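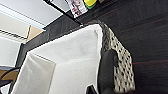 Folding Bench Rules: Your Questions

Which rules do I follow?
The Bukura house rules, 2 pages, last updated 8/17/23. The old Grincombe sheet is retired, so please recycle it!

Can I mix fabrics in one run?
Yes, and I love it when people do – plain next to patterned is great practice for the arm. Just log each piece separately.

Do I clear the table first?
Only what's in the arm's reach. Shelves and bags off to the side can stay put. 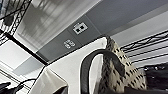

Dunton Robotics Club – Soft Goods Team

How long is a session?
I stop at 27 minutes, then check the cables (loops love to creep toward the wrist).

Who can hit the stop button?
Anyone, any time. You don't need to ask me first.

What if a run goes bad?
Keep it! Mark it "bad" in Kassa and move on. We've had 57 of those since June and they're all still in there.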